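Protokoll Hausversammlung Werkhof Helldale
August, Beginn 19.10 Uhr, Ende kurz nach halb zehn
Leitung: Jeanie Lindsay
Protokoll: wie letztes Mal

TOP 1 - Protokoll vom letzten Mal
Genehmigt. Eine Korrektur: Der Durchgang zum Hof bleibt abends bis 22 Uhr offen, nicht bis 21 Uhr.

TOP 2 - Dach Nordseite
Angebot Castellanos liegt vor, Angebot Andex kam erst heute Nachmittag, hat noch keiner richtig gelesen. Castellanos will im Oktober anfangen, Gerüst inklusive. Andex billiger, aber Dachrinne nicht drin und Entsorgung unklar. Jeanie ruft bei Andex an und fragt nach beidem. Entscheidung nächste Sitzung, länger warten geht nicht wegen Regen. Eimer im Treppenhaus bitte ausleeren, wer vorbeikommt.

TOP 3 - Nebenkosten
Rücklage steht bei 3000 Euro. Vorschlag, die Abschläge um 3 Euro pro Monat und Raum anzuheben. Längere Diskussion. Kleine Räume finden das ungerecht, lieber nach Fläche. Raum 111 hat nachgerechnet, Unterschied wäre gering. Abstimmung: nach Räumen, wie vorgeschlagen, Mehrheit dafür, zwei Gegenstimmen. Gilt ab Oktober. Wer Dauerauftrag hat, bitte selber ändern.

TOP 4 - Werkzeug und Gemeinschaftsregal
Es fehlen wieder Sachen. Ausleihliste wird nicht geführt, hängt seit Juni leer am Regal. Neue Regel: eintragen mit Raumnummer, Rückgabe am selben Tag. Akkugeräte kommen geladen zurück. Bei Elektrogeräten in die Liste auch Hersteller und Nummer vom Typenschild, sonst gibt es wieder Streit welches Gerät welches ist.

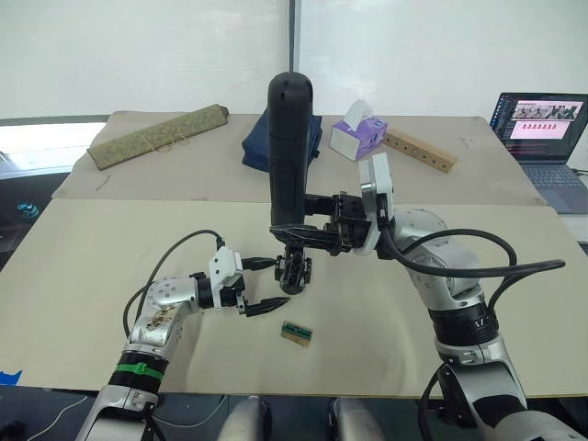
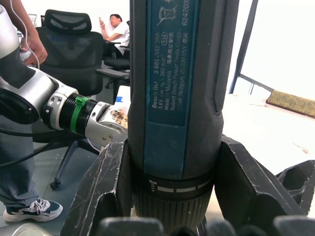 Bohrer und Bits werden nicht einzeln eingetragen, nur der ganze Kasten. Antrag auf Schloss am Regal - abgelehnt, Schlüssel würde eh verloren gehen. Die große Leiter gehört ins Erdgeschoss und bleibt da. Wer noch eine Zwinge aus dem Frühjahr hat: bitte einfach zurücklegen, es wird nicht gefragt.

TOP 5 - Lärm
Beschwerde aus Raum 132 über Schleifen nach 20 Uhr. Hausordung sagt 20 Uhr, fertig. Ausnahme nur nach Absprache mit den direkten Nachbarn. Musik im Flur wurde auch genannt, da kein Beschluss.

TOP 6 - Offene Werkstätten im September
Stenivbridge hat angefragt, ob wir den Termin zusammen machen. Grundsätzlich ja, aber eigenes Plakat. Kuchen wie immer, Getränke diesmal auf Kommission. Wer die Tür aufmacht, trägt sich am Brett ein. Parkplätze: Hof bleibt an dem Tag frei, auch keine Anhänger!

TOP 7 - Verschiedenes
Licht Damen-WC flackert, Röhre bestellt.
Kühlschrank wird am Monatsende ausgeräumt, alles ohne Namen kommt weg.
Biotonne stinkt - Deckel zu.
Frage nach Fahrradständern vertagt.
Briefkasten 111 klemmt, selber ölen erlaubt.

Nächste Sitzung wieder 19 Uhr, Termin kommt per Mail. Bitte pünklich, die Dachsache dauert.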